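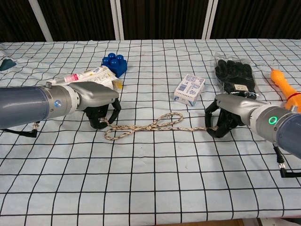

Which hand should a small workshop buy first, a two-jaw gripper or one with fingers?
Buy the two-jaw gripper if most of your parts are rigid and come in a few sizes. Go for fingers if you handle soft goods, cord or anything that changes shape when you pick it up, and allow a good deal longer for setting them up.

That was the short version from the test engineer at Murkenton, where a team of four has spent the winter comparing hands and controllers on a pair of arms. We met in the Coddale unit on a Sunday, when the building is quiet and the compressor next door is off.

The comparison began with a customer who packs climbing accessories and wanted to know if bundles of cord could be tied and boxed by machine. The engineer had expected to answer within a fortnight. "I thought we'd try three hands, write a page and send it off," she said. "We were still arguing about fingertips in January."

Rope has become the standard test. Two arms work facing each other, one hand on each end, and the task is to take up a knotted length, hold it level and tighten or loosen the knot on command. The cloth on the table has a printed grid, and the team uses it to judge how far a hand has drifted from where the controller thinks it is. "It's a cheap ruler," she said. "You do have to smooth it out. A wrinkle will cost you a centimetre and then you're chasing a fault in the arm that was never there."

She has run 3,197 rope trials so far, of which 1,453 were with fingered hands. The rest were split between a plain parallel gripper and a suction head that was dropped early. On straight pulls the parallel gripper did better than the fingers. It closes hard and flat, and the cord doesn't roll. Once there was a loop to deal with, it fell behind. "With two jaws you've got hold of it or you haven't. Fingers let you keep hold of one strand while you make room for another. We use that all the time and I wouldn't have put it on the list at the start."

What she likes least about fingered hands is the upkeep. Each joint has its own zero position, and a hand that has been knocked will close slightly crooked until somebody checks it. The team now recalibrates every 600 cycles, after finding that results slipped if they left it longer. A full calibration takes 9 minutes a hand, and both arms have to be stopped while it is done.

Cables were another sore point. The first set had straight connectors under the wrist, which caught on the table whenever an arm came in low. Right-angle plugs cured most of that. "I'd ask about the plug before I asked about the payload," she said. "The payload's on the data sheet. Where the plug sticks out is something you find out by breaking one."

The controllers gave a less clear result. Two were tried. The Hijazi unit is the older design and runs both arms from one clock, so the two hands start and stop together. The Dralludia gives each arm its own controller and passes messages between them. It is easier to program and the manual is better, but there was a small lag between left and right, and on a taut rope a small lag shows up as a jerk. She put the gap down to the way their own network was wired and is going to repeat the runs with a direct link before she says anything firmer.

I asked if she would choose the Hijazi today. "For rope, yes. For picking things out of a tray one arm at a time, I'd have the other one, and I'd be finished by lunch."

Cameras have hardly been touched. The team used one make throughout so as not to change two things at once, and the engineer expects that to be next. Clear plastic packaging and shiny surfaces are what she wants to test on, as reflections gave them bad depth readings all winter.

The customer has had an interim answer: boxing can be done now, tying can't be done at the speed they need. A second round of trials with thicker cord is booked, using the same two arms and a new set of rubber fingertips that were still on order when I visited.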